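Wed 26 August

Back at the desk after the Staltley trip, and catching up on this before I forget the order of things.

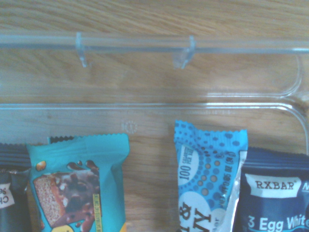
The train was late leaving and I missed the connection, so I had 2 hours at Zaltumdale with a cheese roll and a library book I didn't like. Walked up to the canal and back. The lock gates have been painted since February and the café by the bridge has shut. There was a notice in the window saying to try Begović on the market square, so I did. Decent soup, brown bread, slow service. I wrote two letters while I waited and posted them both on the way back to the station.

Got in after dark. The boiler had gone off again and the house smelt shut up. Opened all the windows upstairs, relit it, went to bed in a jumper.

This morning I paid the 180 for the roof and rang Workura about the hours for next month. They want me for 12 days. I said I could do that if none of them were Saturdays. They will ring back.

Picked beans in the afternoon, more than I can eat. The courgettes have finished and I pulled most of them up. Still need to cut the hedge on the lane side. Rain came on before tea and I left the barrow out.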